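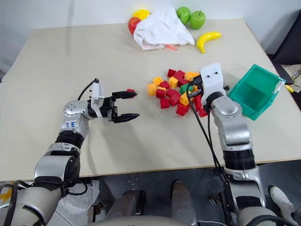
Omberg Play Table 2055

The Omberg is a low activity table for nurseries, waiting rooms and after-school clubs. It comes from Hellström and replaces the older Hulla table, which is no longer made. Spare legs for the Hulla are still in stock at our Gatilthorpe warehouse.

The top is sealed on all sides and has rounded corners. Crayon and washable marker come off with warm water and dish soap. Permanent marker needs rubbing alcohol - test a small spot on the underside first. Do not use scouring powder or bleach.

Legs screw into metal plates under the top and adjust in height by hand. Each foot has a rubber pad that can be replaced. On carpet, take the pads off and fit the flat discs from the hardware bag.

Details
Item number: 2055
Seats: up to 8 children
Recommended age: 18 months and up
Box quantity: 1 table, 4 legs, hardware bag
Assembly: one adult, no tools

Chairs, toys and storage bins are sold separately.

Delivery

Orders placed before noon ship the same day. Tables go out by freight and the driver delivers to the ground floor only. Orders over $400 ship free. If the box is damaged, note it on the delivery slip before you sign.

Returns

Unassembled tables can be sent back in the original box. We do not take back tables with legs already fitted unless there is a fault.

Also in this range: Omberg bench, Omberg half-round table, replacement foot pads (bag of 8).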